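Plomton Community Help > Health and wellbeing

Still testing positive on day 10 - when can I visit Mum?
Posted by Krawczyk, Sep 2, 2023

Hello all! I had Covid last month, felt rotten for three days and then bounced back nicely. Two clear tests, lovely. Then the sniffles came back and so did the second line on the test! Today is day 10 since the first positive and it's still there, though faint. Mum is 81 and I'm meant to be staying with her next week. Do I count from the first positive or start again? And has anyone else had it come back like this?

Boltomard
Yes, me! Mine came back too and I was faintly positive right up to day 17, feeling fine and climbing the walls. I'd start your count again from the day the sniffles came back - that's what the pharmacist told me, and she was brilliant. For your mum I'd wait for two negatives a day apart and no symptoms. Ring her surgery as well and ask if she's due a booster in October. Mine offered me one over the phone, very easy!
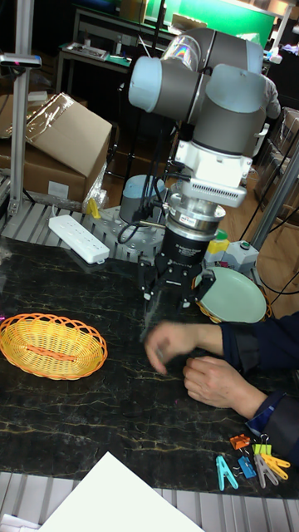
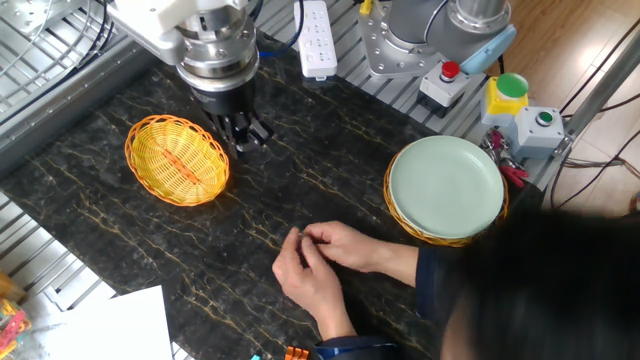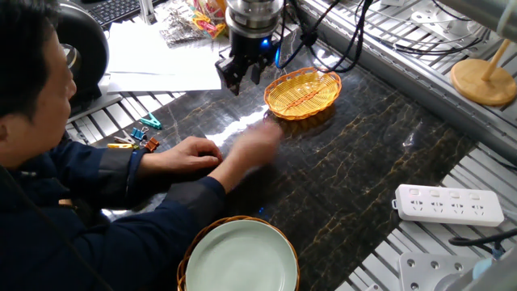 Oh, and do check the expiry date on your tests. I had a box at the back of the cupboard that was well past it, and the fresh ones gave a much clearer line. Swab before you eat or drink if the kit says so. And ring your mum every evening - mine loved it so much we've kept it up!

Panetar
just wear a mask and open a window, its only a cold now

plomton3177
Please don't go on a mask alone with someone of 81. Boltomard's advice is good. If you get breathless or the cough gets worse, call 111. Hope you get your visit soon!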